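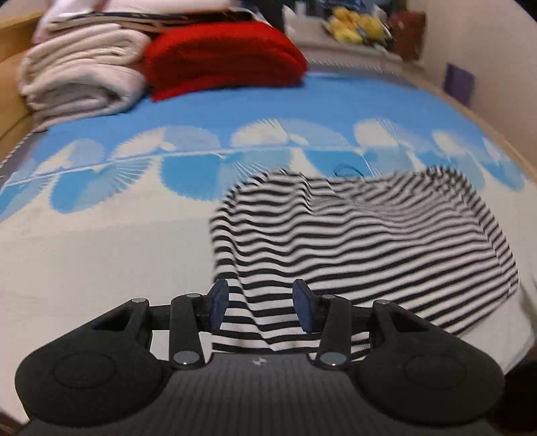 Notebook, April - bedroom work, striped cloth

Starting this page on Friday just after lunch, with the morning still fresh in my head and a cup of tea going cold beside the keyboard. I promised everyone at Abreu that I would write up the bedroom sessions properly this time, with more than the two lines and an arrow I left for the kitchen ones, so settle in. I'm going to ramble a bit.

The question on the board is still the one we wrote up there when we started: can a machine make itself useful with the laundry in an ordinary home yet? By useful I mean that a person could leave the room and come back to find the thing done. My own feeling, before this week, was "almost." After this week it is more like "parts of it, on a kind day," and I'll try to explain why I've slid back without losing heart, as I am still very fond of this problem.

What we're after

The chore is to pick up one striped black-and-white cloth from the bed, get it open, fold it, and set it down flat. We do it with the hand-held gripper first, the person's arm doing the reaching and the two fingers doing all the holding. The plan is to collect 200 clean picks this way before we let the Prarkari arm try anything on its own. I know some of you would like to go straight to the arm. I would too! But every time we've skipped the hand-held stage we have ended up going back to it, grumbling, and I'd like to save us the grumbling.

The cloth

I've grown oddly attached to it. Thin stripes are wonderful for a person, because you can read every fold by the way the lines bend and wave, and you can tell at a glance which bit is a hump and which bit is lying flat. I had assumed the stripes would be a gift to the software for the same reason. On the bench at Tultcombe they were, more or less. On the bed they are a mixed blessing. The Groltby model is good at finding "cloth" and pretty good at finding "not the sheet," even with those big blue and white fans on the sheet doing their best to confuse it. Where it gets lost is the edge. A fold with the stripes running along it looks an awful lot like a hem, and the model will happily pinch a fold and call it a corner.

When you pinch a fold and lift, you get a double thickness, and the cloth comes up as a sort of tent. You can't open a tent by shaking it. A person notices this in the fingertips straight away and lets go. The gripper closes on one layer or two with the same cheerful confidence.

The bed itself

I keep wanting to write a whole essay on this. A table is stiff. When you press the fingertips down to get under a piece of cloth, the table pushes back and the cloth has nowhere to go but up between the pads. A mattress gives. You press, it sinks, the sheet sinks with it, and now there are two fabrics being invited into the gap when you only wanted one. We picked up sheet along with cloth often enough this morning that I started saying sorry to the bed.

What helped was coming in with the fingers open wide and fairly low, letting them straddle a loose bit, and closing slowly so that a flap of the cloth was gathered up between the pads before any real squeeze went on. Bunched cloth is much kinder than flat cloth for this. The bunched picks felt almost easy. The flat ones were where my wrist started to ache.

A few notes on the room

I left the bedding as it was, with the folded blankets stacked up at the far end and the magazines or papers lying on top of them, and the yellow plush toys in the background. We had a small disagreement about this and I want to put my side down in ink. A tidy bed is a lovely place to get nice numbers. But the people who would be glad of help with their laundry are, as far as I can tell, people with things on their beds. If the Prarkari arm can only fold in an empty room then we've built something for empty rooms.

I will give ground on one point. Anything with a loop or a strap lying close to the cloth really ought to be written down at the start of each run, as there's a small dark blue one that the model keeps taking an interest in, and I'd like to know later which bad picks were near it.

Where the numbers stand

The log has 635 picks in it now, counting the bench work at Tultcombe and everything from the kitchen. That sounds grand until you go through and mark the ones where the cloth came up single thickness with no passengers. I haven't finished marking, so I won't put a figure here and then have to cross it out. My guess is that the bed picks will drag the whole lot down, and that's fine, that's why we came in here.

Timing, for what it's worth: the pick and fold by hand, just me with no tool, takes roughly 3 seconds for the pick and hardly longer for the fold. With the gripper I can't get near that and I've stopped trying. I found that hurrying makes me jab, and jabbing is exactly the habit I don't want the arm to learn from me. Please, whoever takes the next session, go at the speed you'd use if you were teaching a child to do it.

So, chores, yes or no?

I had a nice long talk about this over lunch and came away thinking we've been asking it in too big a lump. Picking something up off a bed and dropping it in a hamper - I'd trust a machine with that fairly soon, double thickness or no, since the hamper doesn't care. Folding wants a proper corner, and probably 2 hands, and some sense of when to give up and start over. Giving up is the piece I'd most like to work on. I do it dozens of times without noticing when I'm folding at home, a little shake, a little let-go, try again from the other end. We have almost none of that in the log because we all stop and restart the run when a pick goes wrong. I'd like us to keep going through the bad ones from now on and mark the recovery as part of the run.

To do

Finish marking the log, bed picks first.
Add a column for single or double thickness, and one for sheet caught.
Write down straps and loose items near the cloth before each run.
Keep recording through a failed pick.
Ask the Groltby side whether the edge finder can be shown stripes running both ways along a fold.
Try a plain cloth on the same sheet for comparison. I have an old tea towel I can bring in.

Back in the bedroom at four for another go at the flat picks, with my wrist strapped up this time.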